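The spill was never the problem

On the morning the flask went over, the log at Briker recorded a completed run. Gripper closed, gripper moved, gripper opened, task done. Meanwhile there was liquid across the bench and broken glass on the floor, and the only reason anyone knew was that Tavion Pettigrew walked in to fetch his coat.

I have been writing about lab automation long enough to be bored by accidents. Glass breaks. People drop it too, and I have dropped plenty. What bothers me is that the two-armed setup at Briker had no idea it had failed, and that the explanation offered afterward treated this as a small detail.

The explanation came from Vaughn Van Dusen, who runs the automation side there and was polite enough to take my calls. The fingers slipped on the neck of the flask, he told me. The grip force had been turned down after an earlier flask cracked, and it was turned down too far. They have since raised it. In 98 runs after the change, he said, the arm did not drop a flask once.

Fine. Ninety-eight runs with the same flask, the same water, the same spot on the cloth. I asked how many had been done with a flask that was wet on the outside. He said he would get back to me. I asked how many with something thicker than water and got the same answer.

I also asked the question I cared about most: if the flask slips tomorrow, does the machine stop? It does not. The gripper reports how far its fingers are apart, and the software checks that number when they close and then not again until the end. Everything in between is taken on trust. A second check during the lift was on the list for June and was moved off it to make room for a faster pour.

Defenders of this sort of work, and Birdie Pruitt is the best of them, say I am holding the robot to a standard no technician meets. She points to her own years at Abernathy, where 40 pieces of glass in the bin was a normal count for a bad season. I believe her. But every one of those pieces was dropped by a person who heard it land, swore, and went for the spill kit. Nobody at Abernathy dropped a flask and carried on pouring from a hand with nothing in it.

That is what happened at Briker — the arm finished the pour. Swap the water for an acid and you have a room that somebody will walk into with no warning, because the screen by the door is green.

The fix is dull. Check the grip the whole way through. Stop when it changes. Put a tray under the work and a sensor in the tray. Wilmer Urrego, who does safety reviews for small labs, priced the tray and sensor for me and it came to less than a box of decent gloves and a week of lunches. I would take that over another demo with a faster pour, and I would like to see the word "completed" kept out of any log until something has looked at the bench.

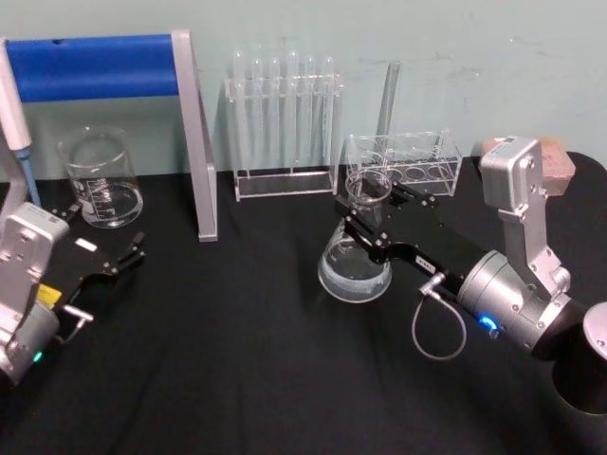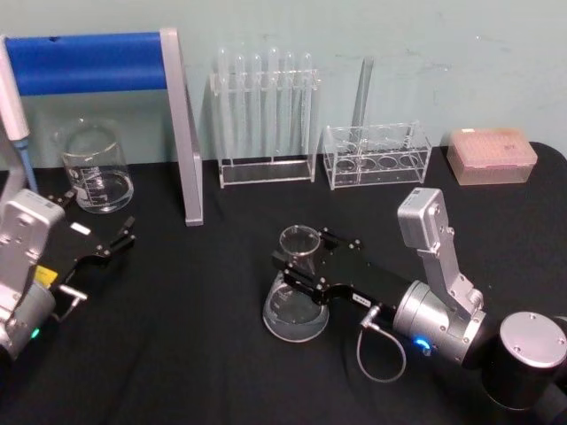 Reginald Mahmoud
Contributing writer, lab safety and automation

Both show a gripper holding a flask by its neck, the grip all of this depends on. Van Dusen wrote to me on 03/02/2026 to say that wet-glass runs are now planned. He did not mention the check during the lift. I have asked again.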